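Search this site
Enter keywords
Go

Last updated: 9 May 2021

HURELGATE NATURE PHOTOGRAPHY SOCIETY OPENS INSECT EXHIBITION IN JUNE

HURELGATE - The Hurelgate Nature Photography Society will open its summer exhibition, "Small Wings," in June at the Norlow Gallery. The show is made up of 14 large prints of dragonflies and damselflies, all photographed at the Undside wetlands over the past two summers.

Members submitted 702 photographs for the show. The final prints were picked by Manuela Farina, who teaches photography at the Norlow, and Melur Sitompul, an entomologist who has surveyed the Undside ponds for many years. Sitompul also checked the species name on every label.

"Dragonflies are hard to name from a picture if the wing veins or the tip of the abdomen are out of focus," Sitompul said. "We left out a few very attractive photographs for that reason. Every insect on the wall is one I was comfortable putting a name to."

Most of the photographs were taken in the first two hours after sunrise, when the insects are cool and tend to stay on their perches. Photographers worked from the public boardwalk and the north bank of the main pond. No insects were chilled, netted or moved for any of the pictures, and the society's field rules on this point will be posted at the entrance.

The largest print shows a common green darner holding on to a cattail stem. It was made by Rodel Tagle, a society member since high school, using a macro lens and a monopod.

"I went back to that same patch of cattails all through one summer," Tagle said. "The wind was the main problem. You get the eye sharp and then the stem moves. I have a lot of pictures of half a dragonfly."

Other prints include an ebony jewelwing on a fern, a pair of familiar bluets laying eggs and a widow skimmer in flight. A group of close-up wing studies by Viola Lo Presti will hang together on the east wall.
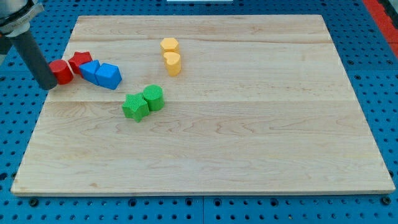

Pale maple board on a blue perforated work surface.

The prints are on matte cotton paper and will be shown without glass. Each label gives the species, the month the picture was taken and the lens used. A large-type version of the labels will be available at the front desk.

The exhibition was paid for in part by a $2,487 grant from the Pace Fund, which supports outdoor and arts programs in Hurelgate. The money covered printing and will also pay for a free field workshop at Undside later in the month.

Lo Presti will lead the workshop. It is meant for people who own a camera but have not tried close-up work, and it will cover focus, shutter speed and how to approach a perched insect without casting a shadow on it. Phone cameras are fine. Participants should wear shoes that can get muddy. Space on the boardwalk is limited and sign-up is required.

"People think they need to buy a special lens first," Lo Presti said. "Come with what you have. We'll spend most of the morning learning to walk slowly."

Admission to the gallery is free. Face coverings are required inside, and the number of visitors in the room at one time will be limited. Opening hours and the workshop date will be posted at the gallery and in the society's newsletter.

Unframed copies of selected prints can be ordered during the show - proceeds go toward boardwalk repairs at Undside.

Media contact: Guadalupe Quintero, Hurelgate Nature Photography Society. Print-resolution files of four of the exhibition photographs are available to the press on request. Please credit the individual photographer.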